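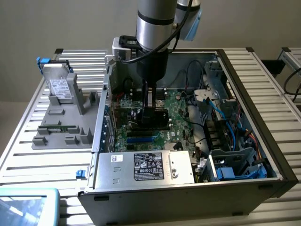
Tower with the side panel off, power supply along the bottom edge

Home Towers Parts Workshop Delivery Contact
Search products Go
March – posted by Zoila Pacheco

Pedton Refurbished Desktop Tower, Open-Case Edition

If you have ever wanted a computer you can really get your hands into, we think you'll be very fond of this one. The Pedton is our name for the office towers we take in at Naidoo, clean up, and sell on to repair classes, home tinkerers and anyone who'd like a good-natured machine to learn on (plenty of parents and kids, too, we're happy to say!).

The case lies down flat on its side for working, and with the panel off you have the whole board in front of you. It's a green motherboard with the DELL name printed on it, and there is a nice mix of things to practice with: a heatsink and fan, expansion slots, a metal power supply with its rating label still in place, and blue SATA cables running over from the drive cage. We leave the original cabling alone wherever we can, so you'll be tracing the same wires an office technician would have traced.
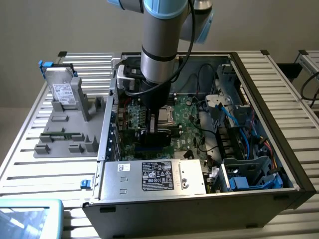
Inside the case: blue PCIe slot, memory slots and drive cages

Customers often ask about the CPU socket. It has a metal retention mechanism, and I'd suggest opening and closing it a few times before you go anywhere near it with a processor – it takes a firmer push than most beginners expect. The long blue PCIe slot is a friendlier place to start. The drive bay with the bright blue tabs is everybody's favorite, and it makes a very satisfying first lesson for a class.

Please unplug the tower before opening it, and keep a little dish handy for the screws.

What you get
Tower with side panel
Power supply, fitted
Power cord, 2 m
Printed parts guide, 20 pages
Stock code: Bolon 142

Each tower is used, so expect a few scuffs on the shell and perhaps an old sticker or two. Memory and drives vary from one machine to the next, and we're glad to tell you what is in yours before you order. Schools buying several at once can collect them from our Zallbridge shop, where there is parking right by the back door – just call ahead so we can have them waiting for you.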